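Chips in a plastic tub, soggy every time. What am I doing wrong?

Forum: Kitchen Table > Lunches and Leftovers

jovia_lunches
Posted 23/07/2024

Hi all, long time reader. I cater a little lunch thing for my sister's netball club and the kids want hot chips, always hot chips. The grounds are 15 minutes from my place. I fry them twice, they come out lovely and crisp, into the tub they go, and by the time we're parked they've gone limp and sad. Tried foil, tried a tea towel over the top. Any ideas before Saturday?

skurkia
Paper. You want paper in there with them, and leave the lid OFF until you're walking out the door. A shut plastic tub is basically a sauna for spuds.

I use a clear one with a bit of blue on the side and just a small square of plain white paper, nothing fancy. The chips don't all have to sit on it, mine slide off half the time and it still seems to soak up the worst of the oil.
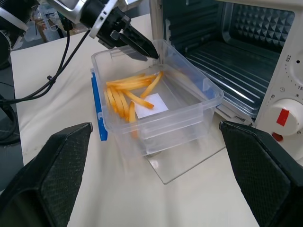 The other thing I do is let them sit on a wire rack for 5 minutes before they go anywhere near plastic. I know it feels wrong when you want them hot, but all that steam has to go somewhere, and I'd rather it went into my kitchen than back into the chips. Salt them on the rack too, not in the tub.

bench_top_kang
Gotta disagree with skurkia on the paper, sorry! A little square like that does nothing once it's soaked through, and then you've got chips glued to wet paper. I gave up on tubs altogether. Cardboard box, flaps open, done. It breathes.

skurkia
Cardboard's great until it's on the back seat of my car. I've still got a grease mark back there from February. Swap the paper if it gets soaked, it takes two seconds.

bench_top_kang
Put a tray under the box??

pukier
You're both right, can we move on to the potatoes haha. Jovia, what are you frying? If they're waxy ones they'll never stay crisp for 15 minutes no matter what you put them in. Get floury ones, cut them fatter than you think, and dry them properly before the first fry. I leave mine on a tea towel in the fridge for a couple of hours.

jovia_lunches
Whatever's in the big bag at the greengrocer, to be fair! Could well be waxy. And I've definitely been clipping the lid on while they're steaming, so that's one mystery solved. I've got 17 kids to feed so I can't be too precious, but a rack I can manage. Do you preheat the tub at all?

skurkia
I wouldn't. Warm plastic gives me the creeps, and mine went a funny shape after I put it too near the stove. If you want to keep heat in, stand the tub in an esky with a warm towel and leave the esky lid ajar.

bench_top_kang
Esky tip is a good one, I'll give you that. Still team cardboard.

pukier
Do 2 batches, one in each, and let the netballers vote.

jovia_lunches
Ha, okay, doing that. Floury spuds are on the list and I've got a box from the bottle shop. Will report back Sunday if there are any chips left to judge.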